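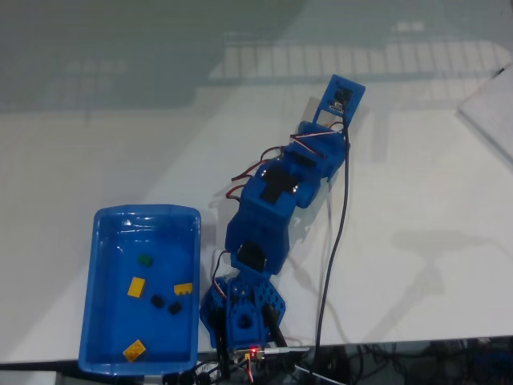 Shaohua Fan

The faint hum of gravitational waves that fills the universe may be slightly lopsided, according to a new analysis of pulsar timings led by the Grakport Institute for Astrophysics.

The study draws on 12 years of observations of pulsars, the spinning remains of dead stars. Pulsars send out radio pulses at very regular intervals. When a gravitational wave passes between a pulsar and the Earth it stretches and squeezes space, and the pulses arrive a tiny fraction of a second early or late.

Earlier searches have treated the background hum as if it came equally from all directions. The Grakport group divided the sky into large patches and compared them. One patch in the southern sky came out stronger than the rest.

"We expected to set a limit and move on," said Dr Sibel Akgül, who led the work. "The excess was there in the first run and it was still there when we changed the clock corrections. We are not calling it a detection. There is a chance of one in 551 that noise alone would give us a patch this strong, and that is too high for a claim of that kind."

The background is thought to come mostly from pairs of very large black holes circling each other in the centres of merged galaxies. If a few such pairs are fairly close to us, the hum should be louder in their direction. Other explanations have been put forward, including processes in the first moments after the Big Bang, but these would be expected to give a much more even signal.

The team used 2,740 hours of telescope time in all. After removing sessions affected by radio interference or by strong solar activity, 2,479 hours were kept for the final analysis. The timings were processed with Puvetti, a software package written at the institute, and checked separately by researchers at the Durán Observatory using their own methods. The Durán group found the same patch, though slightly weaker.

Further observations are planned with the Floltberg radio telescope, which returns to service in December after work on its receiver. Floltberg can follow several faint pulsars in the southern patch that were left out of the present study. The team expects to need at least three more years of timings before it can say whether the excess is real.

The results have been submitted for publication. The pulse arrival times and the Puvetti source code can be had from the institute on request.

Notes for editors

Dr Akgül is available for interview in English and Turkish. Requests should reach the Grakport press desk before 4 pm for a reply the same day.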